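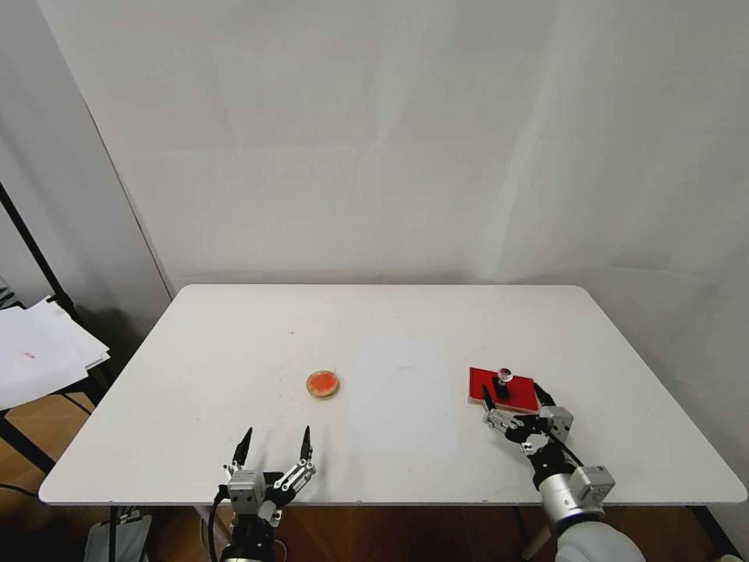 Griet Van Dijk asked under my last post if stamping your own cards is worth the mess when you can buy a nice pack for the same money. Griet, YES. Pull up a chair, I have so many thoughts (thread)

I started in April with one stamp from a bargain bin at Plerkham and a pad that was half dried out. My first print was a gray smudge with one good corner. I loved it so much I taped it to the fridge and it's still there.

Color first, as that's the fun part. I'm completely gone on orange and red right now. Put them on a white table and they just glow! Everything I made all summer was navy and I don't know what I was thinking.

How I ink: tap, tap, tap. Lots of light taps, turning the stamp a little as you go. If you mash it into the pad you get ink up the sides of the block and then a fuzzy outline on the card (ask me about my sister's birthday).

Then straight down on the paper, press, count to 2, straight up. No rocking! I know some people rock. Some people get away with it. I get a ghost leaf next to my real leaf every single time.

Someone is going to ask about paper so: smooth and a bit heavy. The Bralach cardstock is my favorite, the bright white one. The cream is pretty too but orange goes sort of peachy on it. Textured paper looks gorgeous in the store and then the ink skips all over the bumps.

Also put something with a little give under the sheet. I use an old magazine. Wow, what a difference on a big solid shape.

Batch of holiday cards so far: 21 finished, 10 with fingerprints on them. The fingerprint ones are going to family. They know me.

Cleaning! Damp cloth, wipe, dry cloth, done. I used to let the ink sit overnight and then scrub at it with a toothbrush. Please don't be me. Orange goes away pretty fast. Red hangs around forever and will turn up in your next three prints if you let it.

Little thing that made me very happy: two colors on one stamp. Light color all over, then just dab the darker one along one edge. You get this soft sunset look and no two come out the same. I did a whole row of pears like that and kept running into the other room to show people.

Oh and the Dijkstra alphabet set I was whining about last week? I take it back. The letters are tiny but they line up great if you draw a pencil line first and erase it once the ink is good and dry. GOOD and dry. I have a card that says HAPPY BIRTHDAY in a long red smear.

Next up is gift tags, if I can find my hole punch. Griet, send me your address, you're getting a pear.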